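Triritum Open Cubby Shelf, white with red-brown backs

Price: $415, flat packed
Color: white outside, reddish-brown inside
Ships in: 3 cartons
Listed: April 2021

I'm Su-bin, and I pick the furniture we carry at Purkia. Most of it I like fine. This shelf I like so much that I've put one in our own big room, the one with the ribbed white ceiling and those long lights, and I've been piling things onto it ever since.

What sold me was the color inside. Plain white cubbies can look a bit like a dentist's office (sorry, dentists), and the warm brown wakes the whole thing up, even when there's hardly anything in there. Put some pink roses on top and you've got yourself a corner you want to sit near! 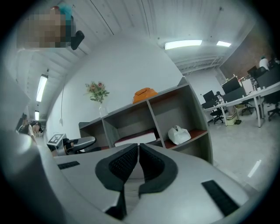 I've always been a believer in leaving the top for nice things and the cubbies for the boring ones. Flowers and a good handbag up high, boxes and bags down below – that's my whole decorating method, and you're welcome to it. The cubbies are open, so you don't have doors to bump into, but you do have to keep after the clutter a little. I drop a plastic bag in one every time I come back from lunch and then wonder who left it there.

Flat things can be a pain in any open shelf. Folders and boards want to slide or lean, and if yours are taller than the cubby they'll stick out toward you. Ro-un Maeng, who handles our orders, stands hers in a Mistico file holder and swears by it. I just let mine lean.

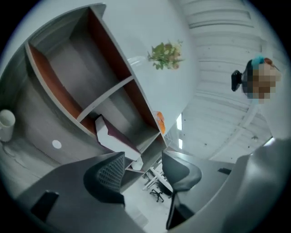 Triritum Open Cubby Shelf in our room, greenery on top

Putting it together took the two of us one slow afternoon, with a long break for noodles. The steps are in pictures and they're pretty clear, though I'd lay all the back panels out on the floor first and check which side is the brown one. I got one in backwards and had to undo the whole row. Please fasten it to the wall, especially if you have kids who climb. The strap is in the smallest carton, taped under the lid, and people miss it all the time.

For cleaning, a soft damp cloth is plenty. I wouldn't use anything gritty on the white. If you keep flowers up there, put a saucer or a mat under the vase, and wipe up drips when you see them.

We used to carry the Byun shelf in this spot and a few of you still write to ask for it. It's gone for good, I'm afraid, but the Triritum is the one I'd send you to now. We have 4 left in this color and the next batch is due in July. If you'd like to be on the list, send a note to Ro-un with your zip code and she'll work out delivery for you, stairs included.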